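Ravlow Student Robotics Club
Participants wanted for the fall sorting project

We are looking for people who can pick things up and put them down again. If that sounds beneath you, come to a Thursday session and try it our way, with a gripper in each hand and a box of medicine that has other plans.

The project is called Keritz. Over the semester, club members demonstrate ordinary household tidying with hand-held grippers, and the recordings go toward teaching our robot arm, Avram, to do the same. Avram currently sorts 67 groceries out of every 100 into the correct bin. The other 33 are mostly on the floor.

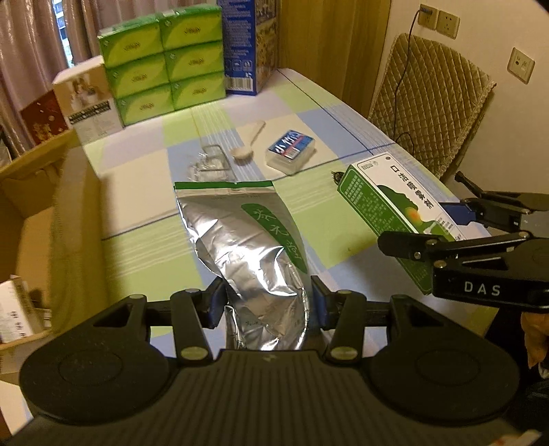 Foil pouches remain the club's least favorite object. They fold, they slide, they glare into the lens, and they are on the list every week. Boxes are kinder. Spoons depend on the spoon.

What you would do: one session a week, 2 hours, with breaks. You get a short training, then a table and a list. Our goal is 1488 usable demonstrations before the Lornumard student meet, and we have about 4 weeks' worth so far, depending on who you ask and how strict they are about "usable."

You need two working hands and some patience. Programming is optional. Engineering majors are welcome but get no special treatment from the pouches.

The work is unpaid. There is pizza, and your name goes on the poster in small type.

Sign up on the sheet outside the Ravlow workshop by the end of September. Please write legibly. Avram can't read it either.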